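The basket goes in the middle of the floor

I have been meaning to write about wastebaskets since December, and I know how that sounds, so if you came for the bread posts I promise there is another one nearly finished and you can skip straight past me to the archive. But those of you who have been reading along know that I have spent a good part of this year at Hendovwood, learning how to turn a bedroom over between guests, and of all the things I thought I'd have opinions about by now (pillows! I was so sure it would be pillows) the one I keep coming back to is the humble round basket that sits under a desk and never gets looked at.

At home I have always tidied the same way my mother did, which is to walk around a room with my hands full. You pick up a tissue here and a receipt there, and then you see a sock, and now the tissue and the sock are in the same hand, and you carry all of it down the hall to the kitchen and come back and start over. It works, in the sense that the room gets clean. It also takes most of a morning, and somewhere in there I usually find an old magazine and sit down on the edge of the tub with it.

What I do now is bring the basket out from wherever it lives and set it down on the open carpet, right in the middle, before I touch anything else. Then everything small goes toward it. I start with the paper bags, the big takeout kind and the bakery kind, and I like to fold the brown ones at least once so they stand up along the side and leave a little room. The crumpled ones just go in as they are. I was brought up to save every paper bag that came into the house, and I still have a drawer of them from Tefera, the bakery on the corner, so putting a perfectly good one in the trash took me a while to get used to.

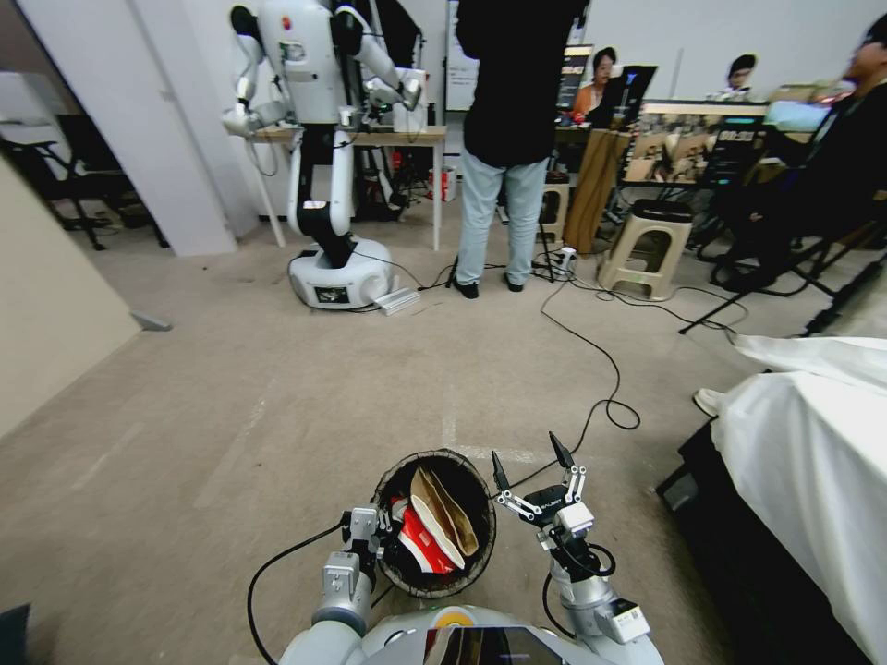
A reader wrote under my last post that paper bags have no business in a small basket at all, that they eat up the whole thing before you've picked up a single wrapper, and that the right way is to flatten them all in a stack by the door and take them out separately. I thought about that one for days. I did try it, too, and I'll admit the basket went a lot further. But then I had a stack of bags by the door that slid over every time I walked past with sheets in my arms, and I went back to my old way within the week. If you have a hallway closet, or more patience than I do, you may well like the stack better.

Anyway, the basket. The ones I've been using are round and dark, with a brownish rim, and I like them much more than the one I have at home, a square Grusten with a swinging lid that I bought because it matched the bathroom. The lid is the trouble. You need one hand for the lid and one for the trash, and the lid always swings back and takes a bite of whatever you're putting in. An open top is so much kinder. You can drop something in from a little way off and get on with the next thing, and with a wide enough mouth even my aim is good enough.

The bed I leave for later, and I know plenty of people do it the other way around. My thinking is that once I start on a bed there are sheets everywhere, trailing on the floor, and it's the easiest thing in the world for a candy wrapper to get scooped up in a bundle of laundry. (Ask me about the lip balm. No, don't.) So the bed becomes the shelf. The big black garbage bags go up there, and the bedding stays where it is, all rumpled, until the floor is done.
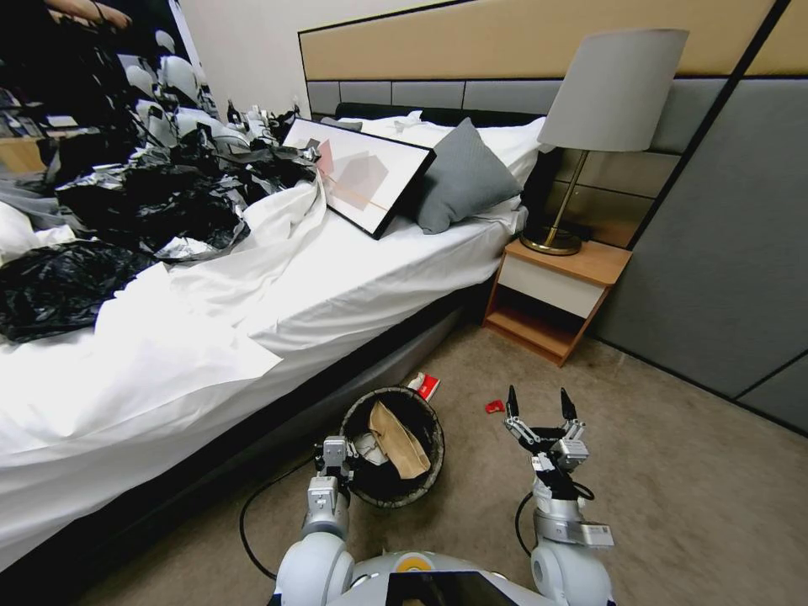
Paper bag in the basket, black plastic on the bed, nightstand still to dust.

There's a bench in the room as well, low and upholstered, and I used to put everything on that. It filled up in no time, and then I had nowhere to sit down to tie my shoe, so now I try to leave it alone.

Pictures come down before I dust the walls, and they need somewhere to wait. I've tried the floor (kicked it), the desk (knocked it), and the doorway, which was silly. The bed is the best spot for those too, propped up against the pillows or the bedding, well away from where I'm walking. I've grown so fond of the one with the pink and gray shapes. When I first saw it I thought it was the sort of thing you'd buy by the yard, and now I look forward to it, and I've been hunting for something like it for my own bedroom. The closest I've found was a print in the Stekine sale, but the pink was much too sweet.

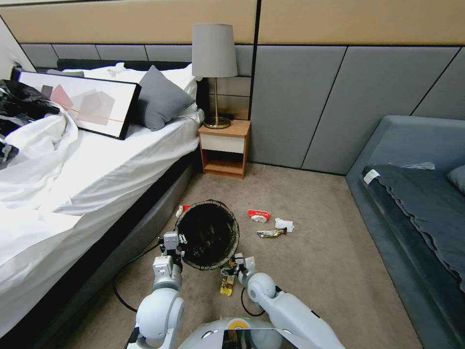

Wrappers and a tissue around the basket, and my favorite picture up on the bed.

Small litter is slow work, and I don't think there's any way around it. Foil wrappers are the worst for me. They're so light that they skate away when you go to pinch them, and the shiny side catches the lamp so you think there are more of them than there are. Tissues I leave for the end, as I have a pair of rubber gloves I only like to put on once. I also go over the carpet from the far side, by the headboard, and work back toward the door, and I get down on my knees at least once to look along the pile with my cheek nearly on the floor. A red wrapper you'd spot from the hall. A clear straw sleeve you will only ever find that way, or with the vacuum, and the vacuum does not care for them.

I'd also say to push things down a little as you go. A snack bag springs right back up and looks like a whole basketful by itself, and I've carried more than one half-empty basket down the hall for that reason alone.
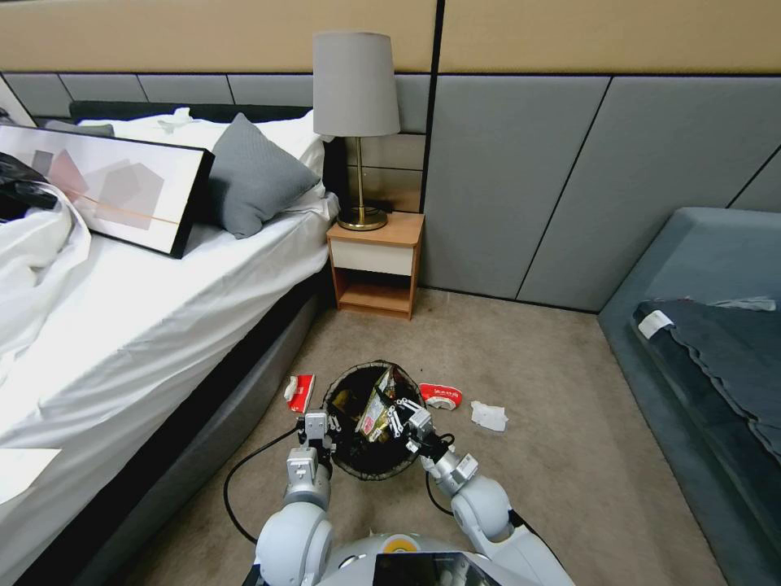 Snack wrapper on top, and a few more things on the carpet beside it.

After that it's the sheets, then the duvet, then the picture back on its hook, and the basket tipped into one of the big black bags before it goes home under the desk. My best time for a whole room is still nothing to brag about, and I've decided I don't mind. I put the radio on low around two in the afternoon, when the light comes in nicely, and I potter.

I did finally take the lid off the Grusten, by the way. It's in the garage with the other lids. Bread next time, the seeded one, if my starter forgives me for last week.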